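Lubrificar switches à mão vale mesmo o trabalho?
Fórum Javport > Periféricos > Teclados mecânicos

sadao_k
Comprei um TKL há 3 meses e toda a gente me diz que tenho de abrir os switches e lubrificar um por um. Desconfio.

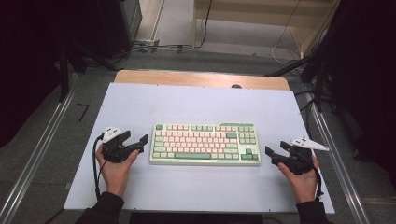

São 30 euros em massa, pincel e abridor, mais um fim de semana inteiro curvado sobre a mesa. Já ouvi gravações de antes e depois e, com o microfone encostado, tudo soa bem. Alguém fez um teste às cegas?

ida.harms
Fiz o meu em agosto. A diferença na barra de espaço nota-se logo, nas letras nem tanto. Se só te incomoda o chocalhar, trata dos estabilizadores e deixa o resto.

quintanilla_o
Discordo. Os lineares de fábrica arranham, sente-se em cada tecla. Lubrifiquei os meus com Kaltis e não volto atrás.

sadao_k
Arranham em todas as marcas? Os meus já vieram lubrificados, diz a caixa. Claro que a caixa diz muita coisa.

quintanilla_o
"De fábrica" quer dizer uma pinga em metade deles. Abre dois e vê.

ezek_amb
Ou não abras nada. Tive um Junar sem lubrificante nenhum durante anos e ficou mais macio só com o uso. O pessoal gasta dinheiro, passa horas naquilo e depois tem de achar que ficou melhor.

quintanilla_o
Experimentaste alguma vez um lubrificado?

ezek_amb
O do meu cunhado. Parecia escrever em manteiga, não gostei.

adapagano
Cuidado com a quantidade, sobretudo se forem tácteis. Pus massa nas pernas da haste e perdi o ressalto, tive de limpar tudo com álcool. E não acreditem na loja Cavalcanti quando diz que um frasco dá para 1.000 switches. O meu acabou no segundo teclado.

sadao_k
São lineares. Vou fazer só os estabilizadores, como disse a Ida, e abrir dois switches para comparar com os vizinhos. Se não notar nada de olhos fechados, fica assim.

ida.harms
Pede a outra pessoa que troque a posição deles, senão já sabes quais são.

quintanilla_o
Dois é pouco, faz pelo menos uma fila.

sadao_k
Uma fila não faço. Dois e já vai com sorte.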